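Ticket 1843
Opened: 04/08/2025
Product: Petchrat teleoperation console, with the Plesisex learning package
Site: Ilville
Priority: 2
Status: open, waiting on customer

Summary
Suturing policy trained on our own demonstrations drives the needle well enough but will not finish a knot. The vendor's advice was to record more demonstrations. I am not convinced and would like somebody to look at the recordings before we spend another month at the console.

What we were told
That 30 demonstrations of an interrupted suture would be enough to get a usable stitch. The sales page says "learns from watching". We did the 30. They were all done by remote control from the master handles, on the soft pad, black thread, one operator.

What we get
The policy picks up the needle, turns it and goes in at a sensible place. Then it starts the knot, makes part of a loop and either lets go or pulls the thread straight out again. It has done this on every replay so far. Support suggested the pad was at fault. We changed the pad and nothing changed.

Log

Entry 1. Checked calibration on both arms with the Gutex tool. Passed. Repeated it with the thread under tension in case the wrist was giving way. Passed again. I don't think this is mechanical and would rather not be sent another calibration sheet.

Entry 2. Went through the wrist camera recordings. During the needle drive there is very little to complain about. You get the jaws, the needle and where it meets the incision, with the thread trailing off down the side. The other instrument is so close to the lens that it is mostly a grey blur over the bottom of the view, tip excepted. If the policy is meant to learn from this camera what the second hand is doing, I would like to know how. 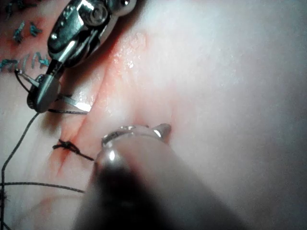 Reply from Plesisex support: the wrist view was never meant to carry the knot on its own, and the training settings should have the fixed camera switched on as well. Please confirm that both streams are ticked in the session file, and send the file if you are unsure.

Entry 3. Both streams are ticked. They were ticked from the start, as the session file attached to the first message shows. I opened it again anyway. What I did find is that the fixed camera is being recorded but its clock runs behind the handles by 12 video frames. It is the same on every recording I have opened. On a slow needle drive you would hardly notice. On a knot, with the thread going round the jaws, the policy is being shown one thing and told the hands were doing another.

Entry 4. Asked whether the lag could be corrected in the existing recordings. Was told that the importer "aligns streams automatically". It plainly does not, or there would be no lag to find. Shifted the fixed camera by hand on a copy of the data and retrained overnight.

Entry 5. Result of the retrain: better, though I wouldn't call it fixed. The loop now gets made more often than not. The second throw is still a mess. The other thing I would look at is the operator. Watching the recordings back to back, our knots are not tied the same way each time - sometimes the left arm holds the thread and waits, sometimes it goes across to meet the right. A person learning would shrug that off. I have my doubts about the software, which seems to settle on something halfway between the two and miss both.

Entry 6. Fixed camera view, for whoever picks this up. Look at the loop beside the right wrist and how little room there is between the two instruments. A small timing error is all it takes there. The needle is lying on the pad above them with the thread arched over to the left jaws, and I suspect the policy is paying attention to that arch when it should be watching the gap.

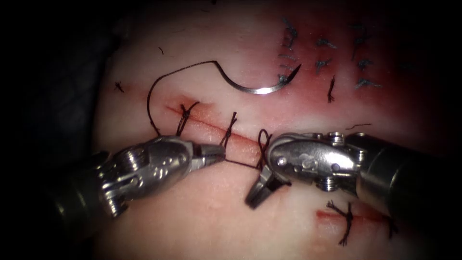 Teleoperation and Training Support, Ilville

Entry 7. Vendor has now asked for more demonstrations again. Before we do that I want answers to the following.

Does the importer align the streams or not? If it does, at which step, and where is that logged?

Can the knot be trained as a separate task from the needle drive? The manual says yes on one page and "planned" on another.

Is there any setting that favours one style of demonstration over another, or do we have to throw half of ours away?

Entry 8. Answer to the second question only: yes, from the October release. Nothing on the other two. Leaving the ticket open. Please do not close it automatically again - the hand-shifted copy is a workaround on one machine and the original recordings are still wrong.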